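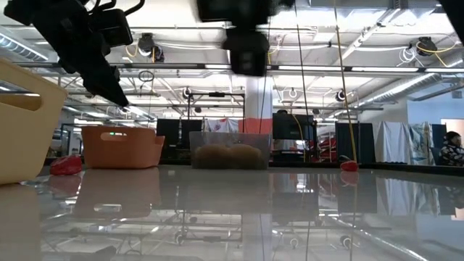

Chapter 4
Recording Sound on Location

Most people who learn to film begin with the camera, and most of the faults in their early work are faults of sound. A shot that is a little dark can be brightened. A shot that wobbles can be steadied, or cut short, or covered with another. Speech that was recorded badly usually stays bad. The words are there or they are missing, and if they are missing the only ways out are to bring the speaker back or to lose the line.

This chapter deals with recording speech outside a studio: interviews, people talking while they work, and short pieces spoken to camera. Music is left to Chapter 13, where the problems are different. Mixing is mentioned only where it affects what you should do on the day.

You will need to have read Chapter 2, on planning a visit, and to be able to set up a recorder and check its batteries and card without help. Terms printed in the word list at the back are used here without further explanation.

What the chapter covers

The first section is about rooms and how to listen to them. The second covers microphones and where to put them. The third is about recording levels, and the fourth about the extra recordings you should bring home from every location. The exercises at the end can be done with a single microphone and a pair of closed headphones.

A case to begin with

Pistetti is a short documentary about a family bakery, Ó Dálaigh, in the harbour town of Skikum. It was made by Hedetti, a production company with a small permanent staff, and directed by Dagný Gunnlaugsson. The sound recordist was Svend Egilsson. We shall come back to the film several times, as Egilsson kept his notes and has let us use them.

The main interview was planned for the back room of the bakery, early in the morning, while bread was being made in the next room. Gunnlaugsson liked the room for its window and for the shelves behind the chair. Egilsson visited in August, three weeks before filming, and wrote down what he could hear from the chair with his eyes shut. His list reads:

Fridge, left, cuts in and out.
Extractor fan through wall, steady.
Mixer through wall, stops and starts.
Road, not bad until 7.
Gulls.
Ceiling hard, floor tile. Clap rings.

Some of these are harmless. A steady fan, if it is quiet compared with the voice, can be left alone, and a viewer who has seen a bakery will expect to hear one. Gulls in a harbour town need no excuse. The fridge and the mixer are a different matter. A sound that starts and stops will be cut into pieces when the interview is edited, and the joins will be heard. If the fridge is running in one half of a sentence and silent in the other, the viewer will notice that something has changed even if they could not say what.

The fridge was switched off for the interview. Egilsson left his car keys on top of it, which is an old habit among recordists: you can't drive home without remembering to turn it back on. The mixer could not be stopped, so the interview was moved to start after the last dough had been made. The ringing of the room was dealt with using blankets, two on the floor and one hung behind the camera.

None of this took expensive equipment. It took a visit, and an agreement with the bakery about times. The agreement was the harder part. The bakers had been told that filming would be over before they opened, and moving the interview later meant that it ran into the first customers. Gunnlaugsson decided that she would accept the shop bell in the background of the last few answers. One of them is in the finished film, bell included.

4.1 Listening to a room

Your ears and brain do a great deal of sorting. When you talk to someone in a busy café you follow their voice and pay little attention to the rest. A microphone does no sorting. It records everything that reaches it, and when you play the recording back over a loudspeaker much of the help your two ears gave you has gone.

For this reason you should never judge a room only by standing in it and talking. Sit where the speaker will sit. Stay quiet for a full minute. Then put on headphones, turn up the recorder, and listen for another minute through the microphone you mean to use. Write down each sound, where it comes from, and whether it is steady or broken.

Next, clap once, sharply, and listen to what follows. In a bedroom with curtains and a carpet you will hear almost nothing after the clap. In a kitchen or a stairwell you will hear it carry on. This carrying on is reverberation, and it is the fault that beginners most often miss. Background noise is easy to point to. Reverberation only makes a voice sound far away and a little unclear, and many people put it down to a cheap microphone.

Soft, thick materials reduce it. Thin foam does less than people hope, especially for deep voices. Duvets, heavy blankets and coats are all useful. Put them close to the speaker and out of shot, starting with the hard surface they are facing, then the floor.

Where a room is bad in ways that can't be cured, ask whether another will do. Directors choose rooms by eye, and it is part of the recordist's job to speak up at the visit. A complaint made on the morning of filming will be ignored, and fairly so.

4.2 Distance

If you remember one thing from this chapter, it should be that the distance between mouth and microphone matters more than the make of microphone. In the open, halving the distance raises the level of the voice by six decibels while the background stays where it was. Few other changes do so much good for so little trouble.

The microphone fixed on top of a camera is nearly always too far away. It points the right way, which makes it seem as though it ought to work, but if the camera has been moved back for a wider shot the microphone has gone back with it. Use it as a guide track, for lining up the better recording later, and for nothing else unless you are forced to.

There are two usual ways of getting closer. The first is a microphone on a pole, held or clamped above the speaker's head and pointed at the chest, just out of the top of the shot. The second is a small clip microphone on the clothing. The pole gives a more natural sound and nothing rubs against it. The clip leaves the speaker free to walk about, and it works where the shot is too wide for a pole, but it picks up every scrape of a collar or necklace. On Pistetti the interview was recorded with both at once, on separate tracks. Egilsson used the pole for nearly all of it and fell back on the clip for one answer, where the speaker had leaned out of the chair to call to somebody in the shop.

4.3 Levels

A recording that is too quiet can be turned up, though its noise comes up with it. A recording that is too loud may be clipped, meaning that the tops of the waves have been cut flat, and what has been cut can't be fully put back. Leave space above the voice. Ask the speaker to tell you what they had for breakfast, set the level from that, and then lower it slightly. People speak up once the real questions begin, and they laugh louder than they talk.

Turn off automatic level control if you can. It raises the gain during pauses, so the room swells up between sentences and sinks again when the speaker carries on.

4.4 What to bring home

Before anyone packs up, record the room with everyone in it and no one speaking. This is called room tone, or atmosphere, and the editor lays it under cuts and uses it to fill gaps where a cough has been removed. A minute is enough. It must be done with the same microphone in the same place, and with lights and blankets left as they were.

Also record on their own any sounds that belong to the work being filmed. At the bakery Egilsson recorded trays going into racks, the oven door, flour being tipped from a sack and the shop bell. He came home with 95 separate sound files, named each one the same evening, and found later that the editor had used fewer than half. He does not regard the rest as wasted.

Exercises

1. Choose three rooms in your home or college. Carry out the listening test in each and write a list like the one from the bakery. Mark every sound as steady or broken, and say which you could switch off and whom you would have to ask.

2. Record the same paragraph, read by the same person, at arm's length from the microphone and then at twice that distance. Adjust the two recordings until the voice is equally loud in both. Describe what has changed behind it.

3. Record a two-minute interview in the worst of your three rooms. Treat the room using only what you can find in the building, then record the interview again.

4. Cut one sentence out of the middle of your second interview, first without room tone and then with it. Play both versions to someone who has not been told what to listen for, and note what they say.

Related chapters
Chapter 2: Planning a Visit
Chapter 3: Working with Available Light
Chapter 5: Asking Questions on Camera
Chapter 9: Editing Speech
Chapter 13: Music and Permission
Word list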